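The Summer Reading Chart, Week One
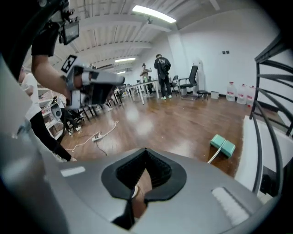
My daughter came home in April with a summer reading chart from Eltola Elementary. It has 16 boxes, a cartoon owl and a line at the bottom for a parent's signature, so you know who is really being graded.

She is seven and reads well when the text is a cereal box. Books are another matter. On day one she picked the shortest thing in the house, a booklet on our dishwasher, and asked if the Spanish half counted as a second title. I said no. She asked to speak to her father.

We have settled on 15 minutes after dinner, with 2 bathroom trips allowed. Her brother, who has no chart, has read four books out of spite.

I asked Ratree Thongsuk, the children's librarian over at the Dirgate branch, what she tells parents. "Let them quit a bad book," she said. "You do." I went home and looked at my nightstand, where a history of canals has been open to chapter three for a good long while.

Charts go back to the school office by the first week of class. Owls may be colored in.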